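The arm stopped at pick 297 with a fault on joint four. Magdolna Tóth pressed the emergency stop anyway and wrote the time on her hand.

"It's the cable again," she said. "It catches when the wrist turns over."

Piroska Hegyi read the log from Filali. The night shift had cleared the same fault 2 times and carried on.

"They didn't lock it off?"

"It doesn't say so."

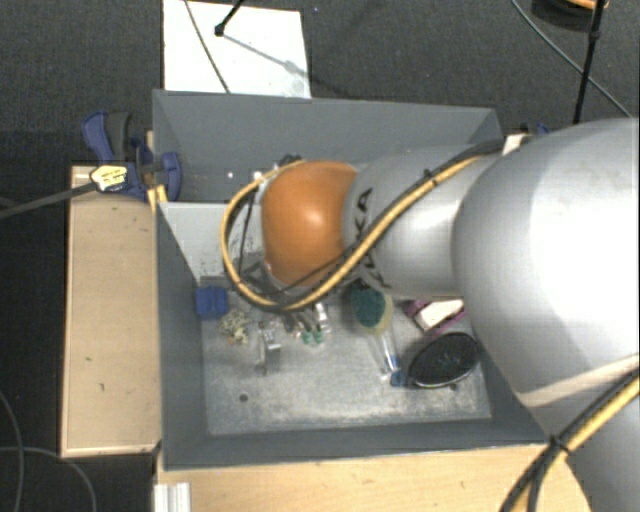

Piroska hung her padlock on the isolator and tried the start button. Nothing moved. Only then did she let Magdolna lean in with the torch.

"Who signed for the night shift?" Magdolna asked.

Piroska turned the page over. The box was blank, and so was the one before it.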